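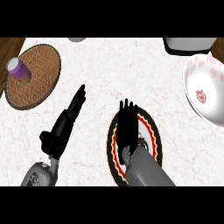
Can a two-arm planner be tested before any hardware is connected?
It can. Wovach has released Meven 2, a planning and control package that runs the same code against a simulated robot and a physical one.

18/09/2020 – Wovach today announced general availability of Meven 2, its motion planning software for two-arm robots. The release adds a shared planner for both arms, a new grasp tool and a rebuilt test runner.

Earlier versions planned each arm separately and checked for collisions afterward. Meven 2 plans both arms together, so one can hold its position over a dish while the other moves across the table. The planner takes object positions from Siu, the company's perception module, and updates the path when those positions change.
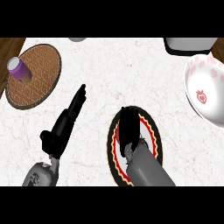

Source: Wovach. Tabletop simulation in Meven 2.

The test library that ships with the package has 939 tabletop tasks using everyday items such as cups, plates, bowls and placemats. Each task can be run with small changes in object position and camera angle. Wovach ran 3023 simulated trials on the release build before sign-off. Logs from those trials are included in the download.

Developers can pause a run at any step, edit the goal for either arm and continue from the same point. Failed runs are saved with the planner state – joint targets, contact list and timing – and can be replayed on another machine.

Meven 2 works with existing Zillomeo project files. Users of the first version will need to convert their grasp settings with the included script. Custom collision rules carry over unchanged.

A single-seat license costs $900 per year. Customers with a current support plan receive the upgrade at no charge. Support for the first version ends in January.

Documentation and release notes are available from the Wovach customer portal.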